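Redoing the outlets in the home gym

The gym is a converted single garage with two wall outlets, both on the same side as the door. I put in the dark matting last winter and have been adding equipment since then without ever thinking about where the power comes from. This month I finally went through it.

First the loads. I have a fan, a small speaker, a phone charger, a clock timer and a Grelleck space heater that gets used from December until the mornings stop being miserable. Everything except the heater is small. I measured each one with a plug-in meter, and the whole group without the heater stayed under 215 watts with the fan on high. The heater goes straight into the wall outlet by itself and is not part of anything that follows. The manual says not to run it from a power strip and I agree with the manual.

For the rest I wanted one strip, mounted at a fixed height, with the cord following the wall. The old arrangement was a brown extension cord running across the mat behind the rack, which I stepped on several times a week. I also caught it with the edge of a plate once. There was a visible nick in the jacket afterward, so it went in the trash.

I looked at three strips. The Famitz has its sockets in a single row, and an adapter of any size covers the one next to it. The Vollano is better spaced but the cord is too short to reach the far corner from the outlet. I ended up with a plain white one with two rows, which leaves enough room for a square adapter to sit on one side without blocking everything on the other.

Mounting height took longer than it should have. Low on the wall is neat, but then it's behind the plates and I'd have to kneel to reach it. At shoulder height the cords hang down in front of everything. I settled on a point just above the top of the bench pads, measured with the back pad flat, so that I can reach a plug while sitting down. Before drilling anything I laid parts out on the bench and tried the adapters in different positions.

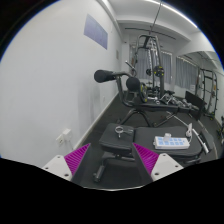 The hole spacing on the back of the strip is worth transferring to a piece of tape first. Press the tape over both keyholes, mark the centers with a pencil, move the tape to the wall, level it, and drill through the marks. I did the first one by measuring and was off by enough that the strip would not drop onto the second screw. The second attempt with tape took five minutes.

Cord clips go every 25 inches along the baseboard, closer at the corner. I used screw-in clips. The adhesive ones I had on the old cord let go in the first warm week, probably from dust on the paint.

The other change was moving the bench a hand's width away from the wall, so the end of the back pad doesn't touch the cords when it's raised. Athina Raptis, who lifts here with me most mornings, pointed out that this puts the bench slightly off the center line of the rack. She is right. I shifted the rack to match and then had to redo the tape marks on the mat.

Total time was one evening plus the part of the next morning I spent looking for the level. Still to do: a better place for the small metal pieces that pile up on whatever flat surface is closest. At the moment that surface is usually the bench. I have a Srivastava parts rail on order, and if the holes line up with the studs I'll put it on the wall opposite the strip.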